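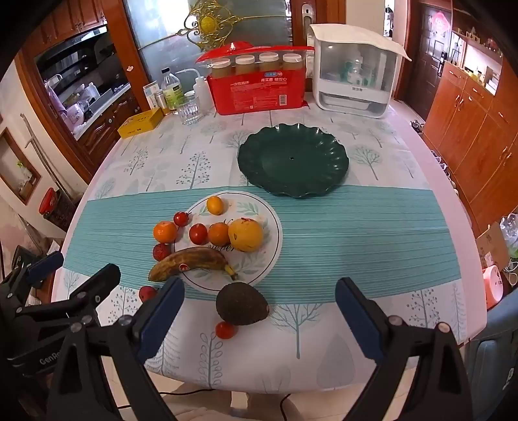 Hand-held gripper kits: purchasing FAQ

What is in the base kit?
Gripper, mount, charger and one set of finger pads. Storage cards are ordered separately.

How many kits should we budget for?
One per operator, plus one spare for every six. The Butness program runs 42 operators and holds seven spares.

What does a kit cost?
$3,211 before tax. Freight is quoted at time of order.

Are finger pads a consumable?
Yes. Budget them under operating, not capital. Pads are sold in pairs; do not mix old and new on one gripper.

Can one kit be shared between two homes?
It can, but allow for courier time and recalibration after each move. Frøydis Moen in scheduling will not book a shared kit for both homes on the same day.

Do we need to buy props for tabletop work?
No. Household fruit and crockery are acceptable. Groceries are claimed on the site expense form.

How much storage is required?
64 GB per operator per shift, doubled if local backup is kept.

What is the lead time?
Six weeks. Orders for the August intake close at 4 p.m. on the last business day of June.

Is leasing available?
Through Leitner, minimum term 12 months. Pads and freight are excluded from the lease.

Who approves the order?
Gebhard Gruber for capital, Edeltraud Eberhard for operating. Submit both lines on one requisition.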